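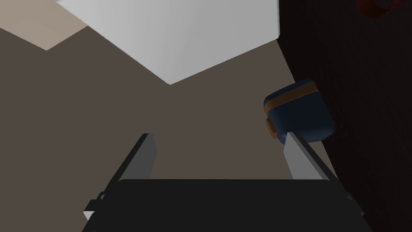
Can machines do chores yet? Speaker notes

Slide 1. Start with the question as people ask it. They don't ask about control theory. They ask when something will clear the kitchen table, and shop owners ask when something will put the parts back where they go. Say up front that the talk covers small jobs on flat surfaces. No walking, no stairs, no laundry.

Slide 2. Where we stand. Picking up one known item, in good light, with space on both sides, works well enough that I don't plan to spend time on it. Mention the Dostia trial in simulation: 100 tries at lifting a single block, 86 clean lifts. Then mention that the block was always the same block. Pause here, people usually write the number down.

Slide 3. What goes wrong. Go through the misses slowly. Most came when the item sat close to something tall. Two fingers need room to open, and one of them has to fit in the gap. A person would slide the item out first with a fingertip. The software can learn that, but it has to be shown, and then it does it when there is no need.

Don't read the error table aloud. Point at the bottom row and move on.

Slide 4. Shape. Boxes are easy to talk about and fairly easy to hold. Rings, handles and cups are harder. A ring standing on its edge can be taken across the band, or with one finger through the middle, and a bad touch sends it rolling. Ask the room which way they would do it. Expect both answers.

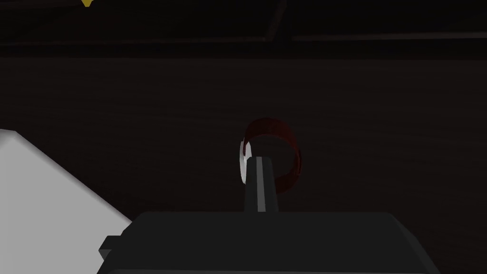 Would a machine that learned this in simulation manage it on a real table?
Sometimes. It usually needs more practice on the real table first, and the friction is what it gets wrong most often.

Slide 5. The shop floor. Use the Jaltbridge case. They wanted 9 bins sorted at the end of each shift. The arm handled 6 of them. The other three held soft or tangled parts, and a worker still does those by hand. The manager was happy with this, which surprised me – I had gone in expecting complaints. Sorting takes longer than it did, but it happens while people are changing over.

Slide 6. The home. Harder than the shop, mostly because the work changes every evening. Keep this short. Show the list of table items from the Trindside survey and leave it up while talking. Note how many of them are dark objects on dark furniture. Cameras still have trouble with that.

Slide 7. Cost. Skip if we are past 40 minutes. If not, say that the arm is the cheap part now and setup time is the bill people don't expect.

Slide 8. My answer. For a fixed set of items on one surface, yes, with someone nearby. For a family kitchen, not yet. I won't give a year. If pressed, say I would want to see a week of evenings without help before I put a date on it.

Leave the contact slide up for questions. Water is on the left side of the stand.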